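# Gillisness Reading List Collection

A set of course reading lists from small colleges, cleaned up and put into one table format. This README covers what is in the collection, how it was put together, and what to watch for when using it.

Maintainers: Wiroj Kaewsai, Fidelina Lozano

Last full release: November 2015

## Contents

- `lists.csv` - one row per reading list, 2225 rows
- `works.csv` - one row per distinct book, article or chapter, 3835 rows
- `links.csv` - joins the two by list ID and work ID
- `subjects.csv` - the subject codes and their names
- `notes/` - hand-written notes on odd cases, in plain text

All files are UTF-8, comma separated, with a header row. Dates inside the files are a year and a term (`fall`, `spring`, `summer`), never a day.

## Where the lists come from

The lists were given by nine departments at Mirnville College and the Drivstead teaching library. The oldest is from 2000. Most were word processor files or scanned handouts. A few were web pages that have since been taken down.

We did not crawl anything. Each department sent its own files and agreed in writing to their release. Instructor names, office hours, room numbers and phone numbers were removed before the lists were entered. Grading policies and weekly schedules were also left out, so you cannot use this collection to study workload or assessment.

## Fields in lists.csv

- `list_id` - stable across releases
- `dept` - short code, see `subjects.csv`
- `level` - `intro`, `upper` or `grad`
- `year`, `term`
- `source_type` - `text`, `scan` or `web`
- `complete` - `y` if we had every page, `n` if pages were missing, blank if we couldn't tell

## Fields in works.csv

- `work_id`
- `author` - last name first, multiple authors split by a semicolon
- `title`
- `kind` - `book`, `chapter`, `article`, `film` or `other`
- `pub_year` - first publication where we could find it, otherwise the edition on the list

Whether a work was required or optional is in `links.csv`, not here, as it changes from course to course. Many lists made no distinction. Those are marked `unstated`, and we ask that you don't fold them into `required`.

## Matching

Titles were matched with Cusi, a small script of Wiroj's that compares author and title after stripping punctuation and articles. Anything it was unsure of was checked by hand. Fidelina did the humanities lists and Wiroj the rest.

Different editions of a book count as one work. Translations count as one work too, except where a course assigned two translations side by side. Course packets were broken into their separate readings when a contents page existed. When it didn't, the packet is a single row with kind `other`.

## Known problems

- Scanned lists from before the library changed copiers are hard to read. Expect some wrong publication years.
- Philosophy is over-represented. They kept everything.
- Chemistry sent only intro courses.
- Authors with more than one spelling of their name have not all been merged.
- Summer terms are patchy and should not be used for trends.

## Changes in this release

- Added the engineering workshop lists, which arrived in October
- Split `kind` so that films are no longer under `other`
- Fixed the duplicate rows in the history seminar lists
- Dropped the `pages` column - it was almost always blank

## Using the files

You may copy, change and share the tables for any purpose as long as you name the Gillisness Reading List Collection. Please don't try to work out who taught a given course. If you publish counts, say which release you used.

Corrections are welcome. Send the `list_id` or `work_id`, what is wrong, and where you found the right information.
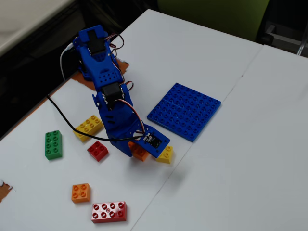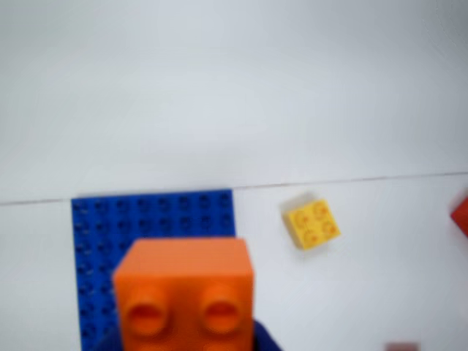
**Can I add my own department's reading lists?**

Send two or three lists first so we can check that the format works, along with a note from the department agreeing to the release. New lists go in with the next full release and get their own list IDs.

## Comments

**hmarsh:** Thanks for splitting out films. Is there a plan to do the same for podcasts and lectures?

**Fidelina Lozano:** No plan so far. There are very few of them and they stay in `other`.

**tk_library:** The join works fine in a spreadsheet but sort `links.csv` by `work_id` first or lookups get slow.

**Odalys:** Found two entries for the same logic textbook, one with the subtitle and one without. Emailed the IDs.

## Related

- Gillisness Subject Codes
- Drivstead Course Title Index
- Cusi title matcher: setup notes
- How to prepare scanned handouts

Contact the maintainers | © Gillisness Reading List Collection | Back to top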